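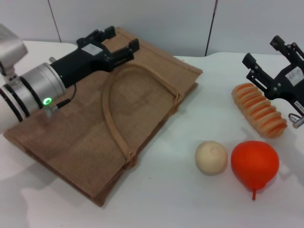

Looking after a two-armed table cell: tips from the bench

Last updated: March

Our cell at Skenbridge has two arms, two black grippers, a white table and a steady diet of toy groceries and cloth bags. It does as it's told most days. The rest of the time it has usually been let down by something dull, such as a cable or a crumb of rubber.

Before you touch anything

Press the stop, then wait for both arms to settle. A green light on the wrist does not mean "please put your hand in here". On our make it means the wrist has power, so treat green as a warning. Joaquim Cordeiro wrote this on a card in our first month and stuck it where the kettle used to be.

Cables

Nine faults in ten are cables, and the tenth is a cable you've already checked.

Leave enough slack at the wrist for a full turn each way, and no more. Too little and the connector works loose by Friday. Too much and the loop goes fishing, and a mesh bag is exactly what it hopes to catch. Turn the wrist by hand, power off, from one stop to the other and watch what the cable does at the worst point. Ours are 570 mm from plug to plug. We bought a box of 862 mm ones from Macedo to be on the safe side and spent a fortnight unhooking them from things.

Push connectors home until they click, then give them a tug. If you can't hear the click over the fan, the tug will tell you.

Fingers

Wipe the fingers with a barely damp cloth at the start of the day. Skip the spray polish – it makes them lovely and shiny and they drop everything.

Check the finger bolts weekly. Use the short key, so that you can't lean on it. A dab of paint pen across each bolt head and on to the finger shows at a glance if one has crept round. Do both grippers at the same sitting, or you will always have one good hand and one mystery.

Write the date of the last service in the log. Don't write it on the gripper label, where it rubs off and takes the serial number with it.

The table

White tables show every scuff, and the cameras take a scuff more seriously than you do. Warm water and washing-up liquid will shift most of it. Rubber marks want a melamine sponge and some patience. Dry it properly, including under any bag.

Cloth and toys

Shake bags out before they go back on the table. Folded fabric holds fluff, and fluff ends up in the finger joints. Fold a bag the same way each time if you want to compare one run with the next. Celeste Seixas has views on the correct fold and will share them.

Glossy toys, fruit above all, get greasy from being handled. Wash them when the fingers start to slip, before anyone opens the grip settings. I once raised the grip force by 50 per cent to cure what was hand cream.

Spares worth having

Two wrist cables, one set of fingers, a bag of the right bolts, the short key and another short key. The Dendness catalogue lists the bolts under "sundries", page 148, next to the castors.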